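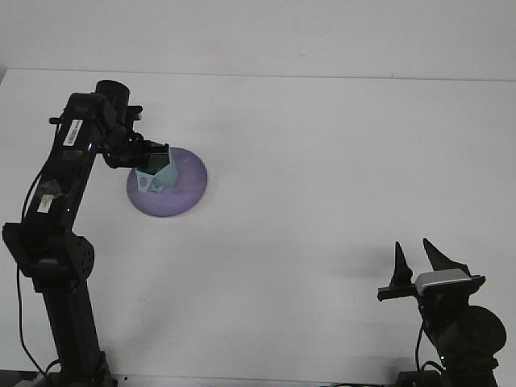
Robotic table clearing is the use of machines to pick up, move, stack and put away crockery and other items after a meal. It belongs to the wider field of household robotics. As of 2025-06-06 no machine did the whole chore unaided in ordinary homes, although parts of it could be done on a laboratory bench.

Background

Dishwashers took over the washing of crockery in many homes during the twentieth century, but loading and unloading them is still done by hand. Industrial arms have moved parts in factories for decades. They mostly handle the same part in the same position, while a kitchen table is laid differently at every meal.

Bench work

Most studies begin with very few items, such as one cup and one plate on a bare white surface. Arms are often mounted in pairs, so that one can hold or steady an item while the other works. A cup may be gripped by the rim, the side or the handle, and the choice affects how it can be set down afterwards. A shallow plate is harder for a two-fingered gripper, as it lies close to the table and leaves little room for a finger underneath.
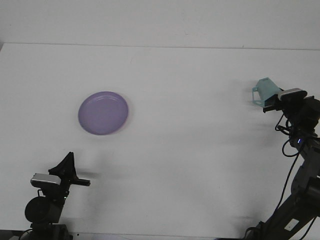

A teal cup held on its side above the table by the right-hand arm, with a purple plate to the left.

The Staka trials, led by the engineer Nawal Metwally, covered 200 attempts at placing a cup on a plate. The arms failed in 22 of them. In 19 of the failures the cup was set down off centre and tipped over; in the rest it was dropped on the way. An average attempt took 7 seconds. The trials used plastic items only.

Limits

Glass, cutlery, leftover food and wet surfaces remain difficult. Drerkik, a maker of kitchen equipment, ended its work on a home model in May and turned to canteens, where trays and plates are all of one size. Pustar sells a tray-stacking unit for the same market. It has to be loaded by a person.

See also

Dishwasher
Nistor gripper
Service robot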